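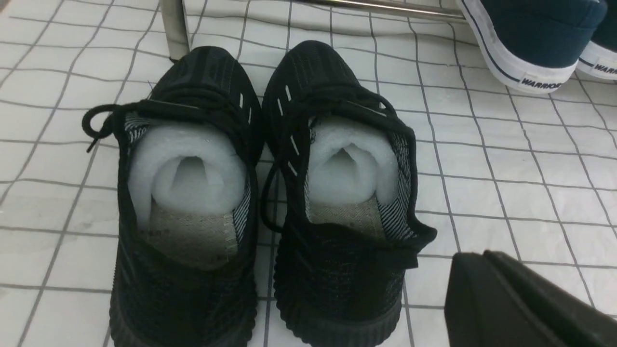
Gripper lags on replay, shoe rack task

Tickets Docs Downloads Forum Sign in
Support > Prorkano leader arms > Trasstead site > Closed
3 min read

Status: closed, reopened, closed
Opened in April by the Trasstead lab

What we're doing: teaching the arm to put a pair of shoes back on the lower level of a rack, heels out, next to the pairs already living there. An operator drives it by remote control, we record, the policy learns. A child of four can do this task and mostly refuses to. The robot is at least willing.

What goes wrong: live teleoperation feels fine. On replay, the fingers close late. With a stiff shoe you get away with it. With a soft knit upper the gripper shuts on the space where the heel collar used to be, then lifts nothing, with great care, and sets it down on the rack.

Episode 438 is the worst. Attached, along with 20 others that show the same thing in milder form.

Already tried:
- Restarted everything, including the operator.
- Swapped the leader arm for the spare. Same.
- Tucked the laces in. Fewer snags, same lag.
- Moved to the quick-release fingers we borrowed from the Beltrán bench. Same lag, plus we now owe them fingers.

Log says the gripper channel trails the wrist channel by 70 ms. The joints agree with each other. It's only the fingers that are living in the past.

For reference, the black knit pair belongs to the left of the navy WARRIOR pair, and the black canvas ones with white laces stay on the right. Slides on top are out of scope and should never be touched. (They have been touched.) 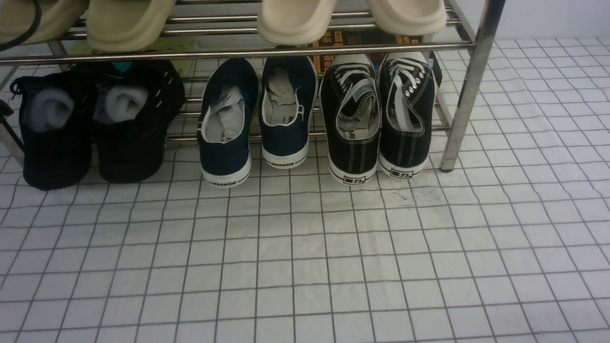
Cumik Support: Thanks for the log. Please check whether the gripper stream is stamped at the sender or on arrival. Recorder builds before the current one default to arrival. Also, are you smoothing the trigger signal? Anything over a short window will show up as late closing.

Both, as it happens. Arrival stamps, and a smoothing filter somebody here added so the demos would "look calmer." They did look calmer. So does a gripper that isn't doing anything.

Changed the stamp to sender, removed the filter, re-recorded. With the stuffed shoes out on the floor at the left of the rack, replay now closes on the collar when the operator did.

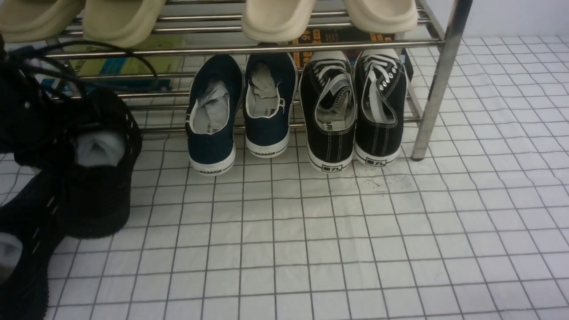

Remaining offset is small enough that we've stopped arguing about it. The bad news is the back catalog: 2,000 episodes stamped on arrival. We shifted the gripper channel by the measured lag and spot-checked a batch. The unsmoothed ones came back usable. The filtered ones are going in the bin, 438 included.

Reopened briefly because the lag returned overnight. A settings file had been restored from backup, filter and all. Deleted it from the backup too.

Feature request while we're here: print the stamp mode on the recording screen, in large type.

Closing. Still owe Beltrán the fingers.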